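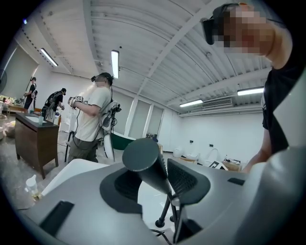 The Nallon hand-held gripper during setup, with the pad, rods and cable at the back of the housing. Other rigs are worn or carried behind it.

Nallon Hand-Held Gripper: Setup and Upkeep Review

Reviewed by Wayne Lambert, Dunport
Thursday, June 16, 2022

We bought four of these for the Dunport floor and have run them on household tasks, mostly bathroom and kitchen work. The demonstrations go to the arm cell at Rizzi, which uses the same fingers. I look after the hardware. This review covers setup, daily checks and repair. It does not cover how well the trained arm performs, which is a question for Elisa Grasso's group.

Build

The housing is molded plastic in light gray, with a dark cylindrical handle set into a recessed cup on top. The finger pads are covered in black mesh and carried on thin metal rods. Fit between the parts is good. The plastic scratches easily but has not cracked, including on the unit that went off a counter onto concrete. The handle is comfortable for an operator with medium or large hands. Rebecca Cirillo has small hands and wraps the grip with cloth tape to stop it turning under her fingers.

First setup

Allow 35 minutes for the first unit. The printed guide is short and puts the steps in the wrong order. It has you calibrate the camera before seating the pads, and seating the pads moves the housing enough to spoil the calibration. Do it this way:

Seat both finger pads and tighten the rod screws by hand, then a quarter turn with the supplied key.
Route the cable under the pad with a loose curl. If it is pulled tight it drags on the rod at full opening.
Open and close the fingers through full travel and watch for rubbing.
Power up and let the camera settle.
Run the board calibration. Keep the board flat and out of direct light from the window.
Save the result under the unit's serial number. The software offers the date as a default name, and two units set up on the same day will overwrite each other.

The sixth step cost us a morning's recordings.

Our second and third units went faster. Tùng Đoàn now does one in the time it takes me to fill in the log sheet.

Daily checks

Wipe the lens and the mesh. Check the rod screws. Close the fingers on the gauge block and read the opening value; ours should come back within 2 mm of the saved figure, and if it does not, the unit is recalibrated before anyone records with it. The check is quick and the software handles the reading well. I would like it to refuse to record when the value is out of range. At present it shows a yellow bar, which operators do not see when they are looking at their hands.

Wear and repair

The mesh is the weak part. On our work it frays at the fingertip after 600 or so grasps if the objects have hard edges, such as faucet handles. Correction from Tùng's log: 600 is the count at which he swaps them, frayed or not. Replacement pads are held by a single screw and a pin. The pin is a tight fit and wants a proper punch. A nail will mark the rod.

The cable is the other item to watch. We had one intermittent fault, where the image dropped for a moment whenever the fingers opened fully. The connector was sound. The break was inside the cable, close to the strain relief. Nallon sells the cable only as part of the full rear assembly, so Evaristo Orlandini shortened ours and fitted a new plug. It has held since, but the curl is now smaller than I would like.

The housing opens from underneath. Two of the screws are longer than the others and will press on the board if they go back in the wrong holes. Mark them.

Compared with the Butine

We ran a Butine hand unit before this. It was lighter, and its pads lasted longer. It also lost its calibration every time it was set down hard, and spare parts took weeks. The Nallon is heavier in the wrist by the end of a session but stays in calibration through a normal day of use.

Support

Email replies came the next working day and were written by someone who knew the product. A revised guide is promised for August. I have asked for the cable to be listed as a separate part.

Rating: 4 out of 5. One point off for the cable and the file naming. We have ordered a spare rear assembly and a bag of pads.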